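How I Get the Last Bit Out of Small Bottles (and Clean Them for Refilling)

I have a shelf in the laundry room full of little plastic bottles, and I keep adding to it. Food coloring, bubble bath samples, the tiny Lumano hand soaps my sister-in-law brings back from trips. They're too handy to toss! But for years I refilled them badly and ended up with pink lotion, so I finally worked out a routine.

Start the night before. Stand the bottle on its cap in a mug and leave it. Thick stuff like conditioner needs all night, while thin stuff drains in five minutes. Next morning, tip what's collected into whatever you're using up first.

Now for rinsing. Fill the bottle a third of the way with warm tap water (not boiling, it warps thin plastic and I have the wonky bottles to prove it), add one drop of dish soap, cap it and shake hard. Pour it out, then do it again with plain water until there are no suds. I wear gloves for anything with dye in it, as red gets under your nails and stays there through the weekend.
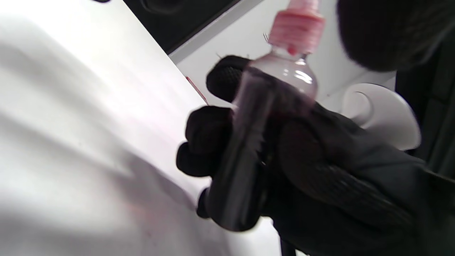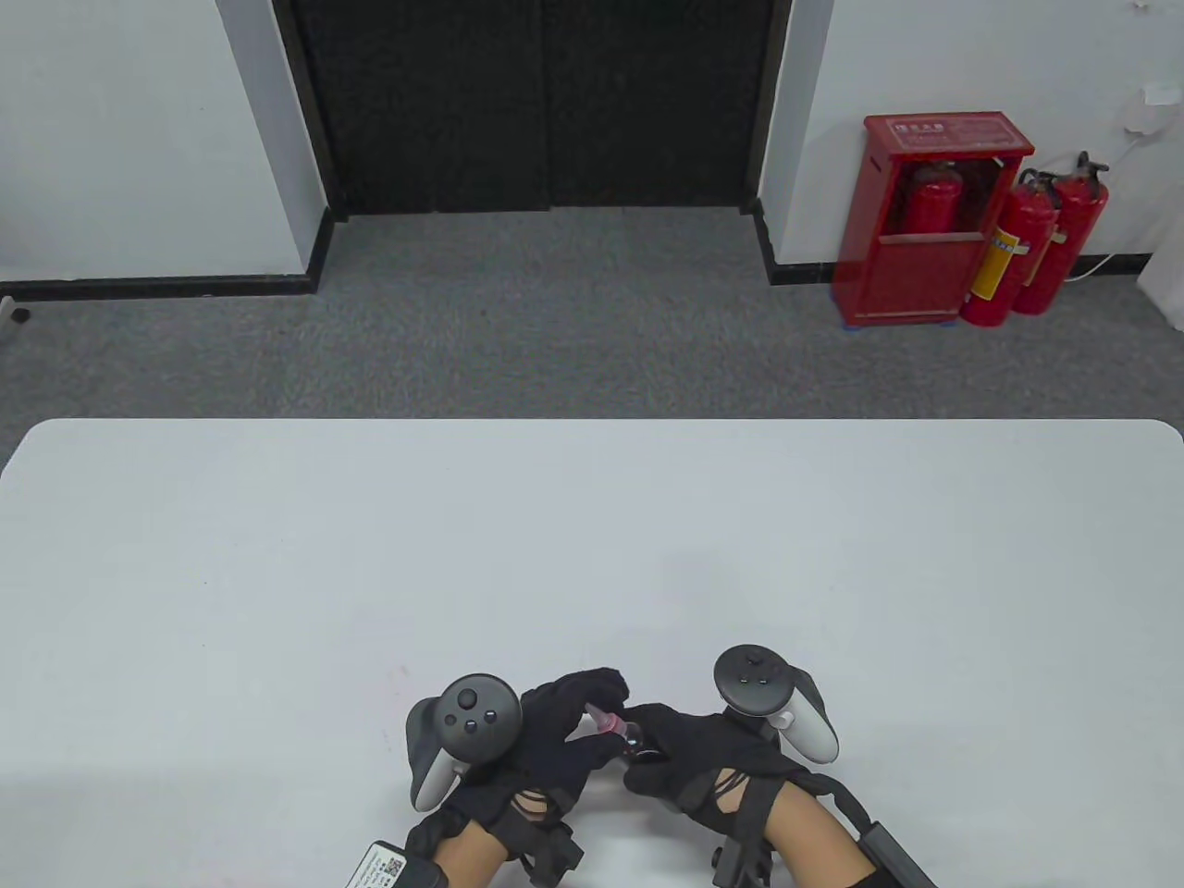 Check the neck and the shoulder before you call it done, color likes to hang around there.
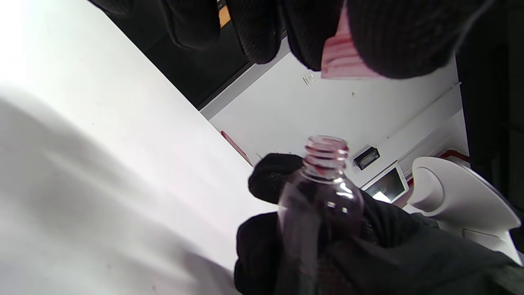
Bavine wrote in after I first posted this to say that rice works better than soap on dried-on color. Put in a spoonful of uncooked rice with a little water and a splash of white vinegar, swirl for 90 seconds, and strain it through a sieve so none of it goes down the drain. I've tried it since and it's great on the corners a brush can't reach - just don't use it on very soft plastic, it leaves scratches.

Caps get their own bath. Pop out the liner if there is one, soak everything in soapy water, and go around the threads with an old toothbrush. Then the part I always used to rush: drying. Bottles go upside down on a rack with the caps off, and I leave them a full day, longer in November when the house is damp. Any water left inside can spoil a lotion, so give them a good look before you fill.

Last thing, label them. Masking tape and a marker is fine. Write what it is and when you filled it, and don't ever put cleaning products in a bottle that used to hold food.

Contact | Copyright Drorncombe Home Notes | Back to top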